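Wilterus kept its planner demo for the end of the April open day, in a side room at Standis. The slide claimed 400 plate placements in simulation; the engineer said 409, and neither number came with a failure count. I asked how the planner copes when the rack pose is wrong. It replans, he said – up to 40 times, then quits. Fine, but perception was fed straight from the simulator. 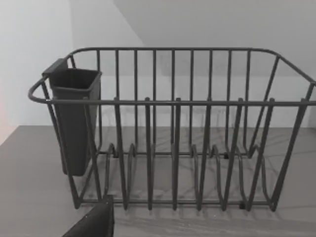 Diễm Giáp replied that ground-truth poses are normal at this stage, and that she would ask for the replanning logs first.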